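### 4.2 Erprobung des Erfassungskits an transparenten Objekten

Das Kit von Zalance (Handschuhpaar, zwei Tracking-Controller, Lizenz für die Aufnahmesoftware) wird als Komplettlösung zum Erfassen zweihändiger Demonstrationen angeboten. Zielgruppe laut Angebot: Labore, die Greifstrategien anlernen wollen, ohne dafür einen Roboter zu blockieren. Wir haben das Kit im Mai beschafft und gegen unsere bisherige Lösung (Mollel, markerbasiert) gestellt. Bewertet wurden Rüstaufwand, Stabilität der Handpose und Brauchbarkeit der Daten für das Nachfahren am Zweiarmsystem.

Objektwahl bewusst ungünstig: klare Kunststoffteile auf mattweißer Tischplatte. Becher und ein Messbecher, teils stehend, teils liegend. Kaum Kontrast, die Objekterkennung hat praktisch nur Kanten und Glanzlichter zur Verfügung. Für die Handpose ist das zunächst egal, da die Controller auf dem Handrücken sitzen und unabhängig vom Objekt verfolgt werden (Abb. 3). Für die Zuordnung Hand–Objekt dagegen nicht, dazu unten mehr.

Aufgabe: liegende Becher aufrichten, umsetzen, ineinander stellen. Je Person 30 Durchgänge, nach 20 davon eine Pause mit Neukalibrierung. Zwei Personen (Yin, Thaweesak), beide mit Vorerfahrung am Mollel-System. Das ist eine kleine Stichprobe, die Werte sind entsprechend als Orientierung zu lesen.

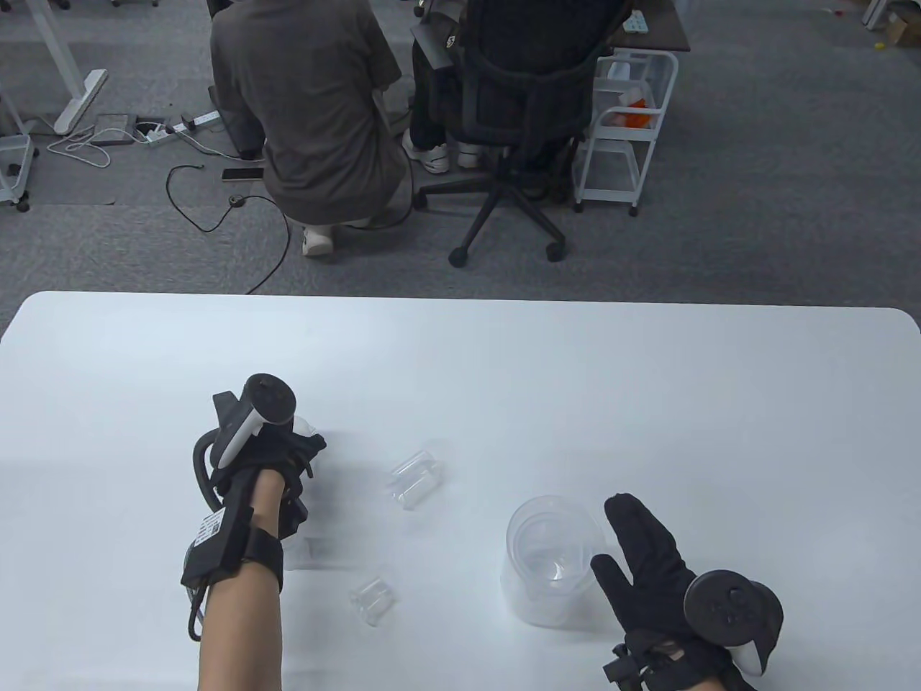 **Abb. 3:** Arbeitsplatz mit angelegtem Kit. Beide Handschuhe mit aufgesetztem Tracking-Controller, dazwischen die transparenten Prüfobjekte auf weißer Platte.

Rüstaufwand. Anlegen zu zweit problemlos, alleine mühsam: der zweite Handschuh muss mit bereits bestückter Hand festgezogen werden. Die Klettbänder sind für schmale Handgelenke zu lang, lose Enden geraten beim flachen Greifen gern unter die Hand. Kürzen hilft, ist vom Hersteller aber nicht vorgesehen. Kalibrierung geführt und schnell, Faust und gespreizte Hand im Wechsel, danach Nullpunkt auf der Tischplatte.

Handpose. Im freien Raum stabil. Probleme bei stark gekippter Hand, vor allem wenn sich die Controller gegenseitig verdecken, also genau beim Ineinanderstellen. Die Software interpoliert dann still weiter. Eine Kennzeichnung solcher Abschnitte im Export fehlt, was wir für den gravierendsten Mangel halten. Wir haben sie nachträglich über Sprünge in der Beschleunigung gesucht, händisch kontrolliert und verworfen. Außerdem verschiebt sich die Halterung auf dem Stoff nach längerem Tragen leicht, die Neukalibrierung in der Pause is daher kein Luxus.

Objektzuordnung. Mit der mitgelieferten Erkennung bei klaren Bechern unbrauchbar, liegende Teile werden regelmäßig übersehen. Abhilfe schuf erst das Modul von Pundine, das den Kontaktzeitpunkt aus der Fingerkrümmung schätzt und das Objekt rückwirkend zuweist. Aufpreis, eigene Lizenz, Einbindung über ein schlecht dokumentiertes Format. Läuft aber.

Kosten. Der Angebotspreis von 3.000 Euro enthält weder Ersatzhandschuhe noch das Zusatzmodul. Handschuhe sind Verschleißteile, in der Kalkulation unbedingt getrennt ansetzen. Support über den Standort Damdale, Antworten knapp und sachlich richtig.

Für undurchsichtige Objekte würden wir das Kit dem Mollel-System vorziehen, in erster Linie wegen der Rüstzeit. Für transparente nur mit Zusatzmodul und eigner Nachprüfung der verdeckten Abschnitte. Das Nachfahren der bereinigten Trajektorien behandelt Abschnitt 4.3.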